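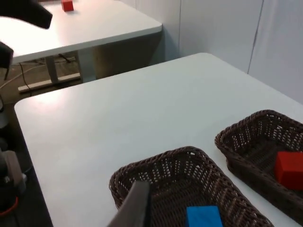

Ermelinda Moreira wrote back within the hour to ask why I keep reporting one success number when a policy can fail in such different ways, and could I please split it before she reads any more of my plots. Fair. So this post is the split.

Quick recap for anyone who skipped the April one. Two baskets, a red cube, a blue cube, a language instruction. The policy is fine-tuned on our own demos, wrist view plus a fixed view of the table. I had been scoring an episode as good if the right cube ended up in the right basket and that was it. One bit per episode. Easy to log, easy to plot, hides nearly everything.

New scoring has 3 stages. Did the gripper go to the cube that was asked for. Did it hold on to it until it was over a basket. Did it let go over the correct basket. Each stage only gets counted if the one before passed, so the grasp number isn't dragged down by episodes where it went for the wrong color in the first place.

40 episodes per checkpoint, two checkpoints. Same instructions, same starting layouts, shuffled order. Edivaldo Vasconcelos did the scoring from the recordings without knowing which checkpoint was which, which was slow and I owe him lunch.

What came out: the two checkpoints look nearly the same on the old single number. I would have called it a tie and gone with the later one out of habit. Split up they are not the same at all. The early one picks the right cube almost every time and then fumbles the grasp. Closes too soon, mostly, or comes down at a slant and clips the rim. The later one grasps great and gets the color wrong far more than I'd like. So more training bought us better hands and worse listening. Roughly what Simone Mendonça predicted at the whiteboard, and I argued with her for a good while, so, sorry Simone.

Why would the language part get worse? My guess is the demos. We went back through the instruction list and the red cube shows up first in way too many of them. A policy that ignores the sentence and just goes for red does pretty well on our training set. The longer you train the more it leans on that. Haven't proved it. The check is simple tho: rebalance the list, retrain from the same start, see if the color errors go away.

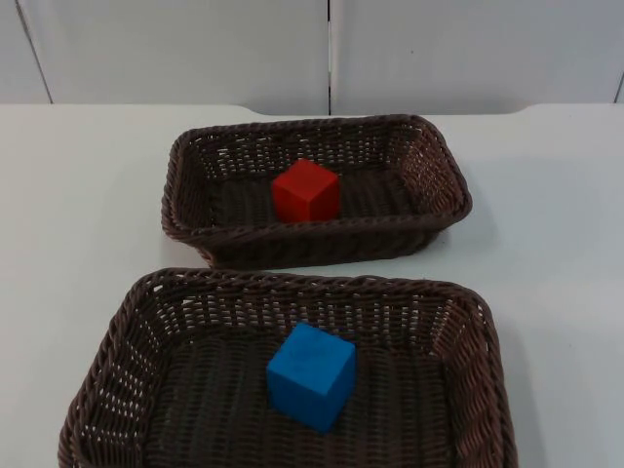
The other thing I want to fix is how we word the basket half of the instruction. "Near" and "far" are fine for a person standing on one side of the table. Less fine for a model with two views that don't agree on what near means. Amnuay Kaewkla suggested naming the baskets by the cube already in them, so "put it with the blue one", and I like that becuase it doesn't depend on where the camera sits. It does get weird when a basket is empty. Maybe a mix of both wordings. Will try it on a small batch before redoing everything.

Caveats, fast. One table. One lighting setup. Cubes are about the kindest object there is, so don't read the grasp numbers as saying anything about mugs or cables. And 40 is not a lot, the middle stage especially is jumpy since it only counts the episodes that got that far. I wouldn't bet on the exact gap. I'd bet on the direction.

Also one scoring question is still open: what to do when the cube lands on the rim and then tips in. Edivaldo counted those as good. Ivone Rangel says no, the release was bad and we got lucky. Leaning toward Ivone but it means rescoring, and I haven't asked him yet.

Next up is the rebalanced run. Scoring sheet is going on the Nillau page as soon as I clean up the column names, they're embarrasing right now. If you run a similar two-basket setup and already split your failures by stage, send me your stage definitions, I'd like to line them up with ours before we retrain.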